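Subject: Re: [kitchenware] Rack drainage and wall clearance on a flat top

On a September evening a list member wrote:

> I have a Stallix drainer with the rod floor and no drip tray. The
> counter it sits on is flat, with no fall toward the sink. Water stands
> under the rods and creeps back to the wall, where the paint has started
> to mark. Two questions. Does anyone raise the back edge, and by how
> much? And is there a sensible place for cutlery and lids if the rack
> has no side basket? I would like to avoid buying the whole Jitton
> system for the sake of one accessory.
>
> Rack footprint is 410 mm front to back, if that matters.

It matters a little. On 410 mm of depth, a lift of 6 mm at the rear feet gives a slope of just under 1.5 percent. That will move water on a sealed surface. It will not move water on a surface with a worn finish, where surface tension holds the film in place until the slope is a good deal steeper. Put a spoonful of water behind the rack position and watch it before you cut any shims.

For the shims I use Mittal bumper pads, the hard clear kind, stacked in pairs under the rear feet. Felt is no good for this. Soft rubber compresses under a full load of plates and you lose half the height. Check that the rack does not rock after lifting. Most of them are slightly twisted from the factory and want a thinner pad on one corner.

On the wall marks: scuffs and water stains are often confused. Scuffs come from the top rail or from plates leaning past it, and they sit at rail height or higher. Water marks start at the joint with the counter and work up. If yours are well above the rail, drainage will not help. Move the rack forward and wash the paint with a damp cloth and a drop of dish soap. If they are at the joint, dry it out, run a thin bead of sealant, and leave it a day before the rack goes back.

As for the missing side basket, I would not buy the Jitton part either. The clip is made for a round rail, and it slides on anything flat.

My own layout is a black rack against a painted wall on a dark top, with a low open cardboard tray standing close along its right side.

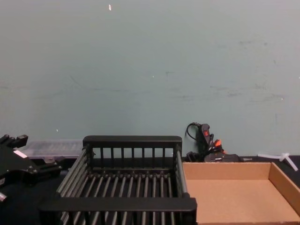

The tray takes lids, cutlery and small items after they have been wiped. Corrugated board will not tolerate anything wet, so treat it as a dry station only. It softens at the corners first. When it does, replace it with another carton cut down to the same height. Keep the walls low enough that you can reach in flat-handed from the rack side, and make it no deeper than the rack or it will get knocked.

If you want something permanent, the Brultar shallow bin is the right general shape in plastic. The listing I have is part 989. Measure first, as the stated width excludes the lip. Allow 2 mm between bin and rack so the rack can be lifted straight out for cleaning.

Please post the result of the spoon test, and say what the counter is made of.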